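Ticket 1532: Hot water runs cold after a few minutes at the kitchen tap

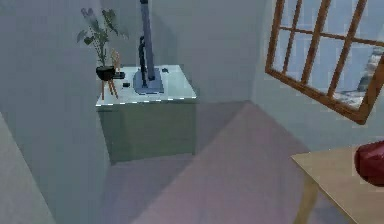

Why does the kitchen tap go cold when the bathroom tap on the same heater stays hot?
The usual cause is a low flow rate at the kitchen tap. The heater needs a certain flow before it will fire, and if the tap gives less than that the burner drops out while the bathroom carries on as normal.

Status: Closed
Product: Ollano wall-mounted combination boiler
Opened by: Felicidad Buenaventura
Handled by: Darmawan Mangundap, Fistari Heating Support
Opened: March

Original report

The kitchen tap starts hot and then goes lukewarm, then cold. If I turn it off, wait and turn it on again I get hot water for a short while. The bathroom basin and the shower are fine. Radiators are fine. There is no fault code on the display. The boiler is four years old and was serviced in the autumn. The tap is a single lever mixer by Nouri, fitted by the previous owner.

Reply, Darmawan, 09:20

Thanks for the detail. Please try the following and let us know what you find.

Open the kitchen tap fully on hot and watch the boiler display. Note whether the flame symbol goes out when the water cools.
While the kitchen tap is running cool, get someone to open the bathroom hot tap as well. Note whether the kitchen tap warms up again.
Fill a one-litre jug from the kitchen tap on full hot and time it. Do the same in the bathroom.
Tell us the hot water temperature set on the front panel. Don't change it yet.

Felicidad, 11:45

Flame symbol goes out each time, a bit before I can feel the change. When my son opened the bathroom tap the flame came back and the kitchen went hot again within a minute.
Jug: kitchen 27 seconds, bathroom 8 seconds.
Panel is set to 60.

Darmawan, 12:10

Those times explain most of it. The kitchen tap is giving just over two litres a minute, and this model can drop out below two and a half. It fires when you first open the tap and then the flow settles below the limit. With the bathroom open too, the total flow is high enough to keep it lit. I don't think there is a fault in the boiler.

The next job is to find the restriction. In this order please:
1. Unscrew the end of the spout and check the aerator for scale or grit. Time the jug again with it off.
2. Look under the sink for a small isolation valve on the hot pipe. The slot should be in line with the pipe. If it is at an angle, turn it until it lines up.
3. If neither helps, the flexible hose to the tap may be kinked or its lining may have collapsed. Turn off the isolation valve before you undo anything.

Felicidad, 17:30

The aerator was full of white scale. Soaked it in vinegar for an hour. With it off altogether the jug takes 21 seconds, so better but still slow.
The isolation valve slot was about halfway round. I tried a flat screwdriver but it is very stiff and I didn't want to force it. There is a bit of green on the nut.

Darmawan, 17:50

Leave the valve alone if it is stiff. They can start to weep from the spindle once they have been forced. A plumber can swap it in under an hour with the mains turned off. Ask for a full bore valve, as the standard ones narrow the pipe even when open. I would have the hot hose changed on the same visit.

Please don't turn the boiler up to make up for it. A higher setting can make the burner cut out sooner at low flow, and the water may be hot enough to scald at the other taps.

Felicidad, three days later, 16:05

Plumber has been. New full bore valve, new hose. He showed me the old hose and the rubber inside had folded over near the tap end. Aerator back on after a second soak. Jug now takes 9 seconds. I ran the kitchen tap for more than ten minutes and it stayed hot. Paid 99 pounds including parts. Is any of that covered by the Ollano warranty?

Darmawan, 16:40

Good to hear. The warranty covers the boiler and the parts inside the casing, so the valve and hose fall outside it. Your cover isn't affected by the work. I have put a note on the account so that the engineer checks the inlet filter at the next service, given the scale you found.

Felicidad, 16:52

Fair enough. Please close it.

Ticket closed by Darmawan Mangundap.
Cause: partly closed isolation valve, collapsed hose lining and scaled aerator on kitchen hot supply.
Boiler parts used: none.
Related: ticket 141, shower goes cold when the head is set to low flow.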